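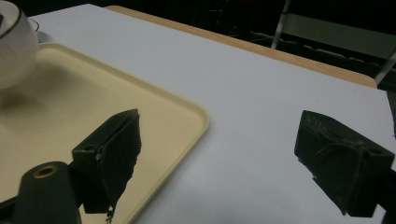

备餐台与托盘、餐具安全检查表(附检查意见)

表单编号:283
检查日期:2021年1月6日
检查区域:Wivgate 店备餐间,木台及其覆盖台面
检查人:Telma Olivares
检查方式:目视、手触、水平尺、塞尺、称重
结果代号:合格(A)/限期整改(B)/立即停用(C)/不适用(N)

填写说明
每项只填一个代号。填B或C的,意见栏必须写明部位和处理办法,不接受“有问题”“待看”一类写法。同一部位存在两种缺陷时分行填写。检查前台面不做额外擦洗,按交班后的状态检查。上一版表单中的“桌布”一项已删除,原编号不再使用。

一、木台

1.1 台体稳定,四角施压无晃动
结果:A
意见:空载、负载各试一遍。靠墙一侧的支脚垫片偏薄,尚不影响使用,下次检查复测。

1.2 台面水平
结果:A
意见:长边、短边各测一次,均在允许范围内。

1.3 木质边缘无毛刺、开裂、翘起
结果:A
意见:浅色木边倒圆完整,手套沿边拖行无勾挂。转角为圆弧,同样检查,无缺口。

1.4 木质外露部分无积水、发黑
结果:B
意见:白色台面未覆盖到的窄条木边容易存水。本次在靠水槽一端摸到潮气,木色未变。要求每班收工后用干布擦该处,并写入交班单。三个月内如出现发黑,改为整边封闭处理。

1.5 木材表面涂层完整
结果:A
意见:外露段涂层连续。被覆盖部分需揭开检查,见2.4。

二、白色覆盖台面

2.1 表面平整,无鼓包、裂纹
结果:A
意见:侧光下看过一遍,有使用痕迹,无贯通划痕。

2.2 与木台贴合,推动不滑移
结果:B
意见:单手在短边方向推,有可感位移。加防滑垫两条,沿长边放置,垫条不得露出台面边缘。防滑垫由 Georgiev 供货,领用时核对是否为可水洗型号。

2.3 边缘不形成台阶绊挂
结果:A
意见:托盘从木边向台面推入时无卡顿。人员应平端托盘放下,推入仅作试验,不作为操作方法。

2.4 底面及夹层清洁
结果:B
意见:揭开后夹层内有干粉状残留,量少。清洗周期由每月改为每周,揭开须两人同时操作,单人不得抬起。复位前木台必须擦干。

2.5 颜色便于识别污物
结果:A
意见:白色底便于发现深色残渣,面粉、糖、盐不易看出。处理粉料后以手触方式补查,不能只凭目视。

三、托盘

3.1 材质与用途相符
结果:A
意见:米黄色塑料托盘,限用于放置和转运餐具,不得进烤箱,不得靠近明火和电热板。

3.2 边沿完整,四角无裂
结果:A
意见:边沿凸起圆滑,转角弧度完整。转角内侧是裂纹多发处,用指腹沿内弧走一遍,无异常。

3.3 盘底平整,不翘曲
结果:A
意见:空盘置于台面,按压对角,塞尺未进入。塑料托盘经高温清洗后可能变形,每次更换洗涤程序后重测本项。

3.4 盘内底面防滑
结果:B
意见:盘底为光滑面,无纹路。静置没有问题,端行时餐具会移动。转运时加薄型防滑衬垫,静置时可不加。衬垫与托盘分开清洗,分开晾干。

3.5 摆放位置
结果:A
意见:托盘整体落在台面以内,不悬空。要求外沿距台边不少于100毫米,现场测量符合。

3.6 承载
结果:A
意见:按本店规定,单盘连同餐具不超过2公斤。抽查时称重未超。碗叠放不超过两只,叠放后不得端行。

四、碗及小件餐具

4.1 口沿无崩口
结果:A
意见:白色陶瓷碗,口沿有一圈深棕色细边。深色边会掩盖细小崩口,目视不够,须戴薄手套沿口摸一圈。本次未触及缺损。凡触及缺损的一律填C,当场取出,不得留作盛放干料。

4.2 外壁横纹内无残留
结果:B
意见:碗外壁有细密横向棱纹,凹处容易留洗涤剂和油膜。白布擦拭后布面有轻微发黄。洗涤时加软刷一道,刷的方向与棱纹一致。禁用钢丝球。

4.3 釉面无裂纹
结果:A
意见:光面釉层,敲击声清。碗底无釉圈另行检查,无粗糙刮手。

4.4 在托盘上的位置
结果:B
意见:碗摆得偏向一侧,空载时托盘不倾斜,盛汤后端起会偏重。单碗应放在托盘中部;两件以上时重者居中,轻者靠边。

4.5 小件不被大件遮挡
结果:B
意见:碗后面放有白色小件餐具,从操作位只能看到一点边。取碗时容易带倒。小件应放在碗的前方或侧方,与碗壁留出一指间隔。白色器皿放在浅色托盘上本来就不显眼,夜班照明下尤其要注意。

4.6 烫手防护
结果:N
意见:本次不涉及盛热食。盛热食时另按热食转运表执行。

五、照明与环境

5.1 台面照度
结果:A
意见:实测401勒克斯,高于本店备餐区下限。测点取托盘中心。

5.2 阴影
结果:A
意见:碗的影子落在托盘内,边界柔和,不影响判断盘底是否有碎屑。若加装吊架,须重新评估。

5.3 周边地面
结果:A
意见:干燥,无拖线。

六、清洁用品

6.1 专用抹布分色
结果:A
意见:台面用与餐具用已分开挂放。

6.2 清洁剂标识
结果:B
意见:一只分装瓶标签褪色,名称尚可辨认,稀释比例看不清。当日重贴。Fitum 清洁剂原瓶标签完好,存放位置正确。

七、整改汇总

1.4 每班收工擦干外露木边,写入交班单。当日起执行。
2.2 加装防滑垫两条。一周内。
2.4 夹层每周清洗,两人操作。当日起执行。
3.4 转运加衬垫。衬垫到货前,转运一次只放一只碗。
4.2 增加软刷工序。当日起执行。
4.4、4.5 调整摆放。现场已向当班人员说明。
6.2 重贴标签。当日。

本次无C项。

八、检查人补充意见

3.4与4.4应合并看待。盘底光滑,碗又偏放,两项单独都不算严重,同时出现时端行风险明显增加。建议复查时把这两项放在一起试:空碗居中端行一次,装水至半碗再端行一次,记录碗的移动距离。移动超过碗底宽度的四分之一,按C处理。

4.1的手触检查耗时较长,整架碗约需二十分钟,不宜放在开餐前。改在午后收洗完成时进行,夜班接班时只抽查。抽查发现一只崩口,则该架全部重查。

白色覆盖台面没有固定件,现阶段以防滑垫处理。到7月再看位移情况,如仍可推动,换用带下翻边的台面,届时1.4和2.2两项须重新编写。

复查由同一检查人完成,使用同一份表单,复查结果填在原意见下方,不另起新表。

检查人签名:Telma Olivares
复查结果:(待填)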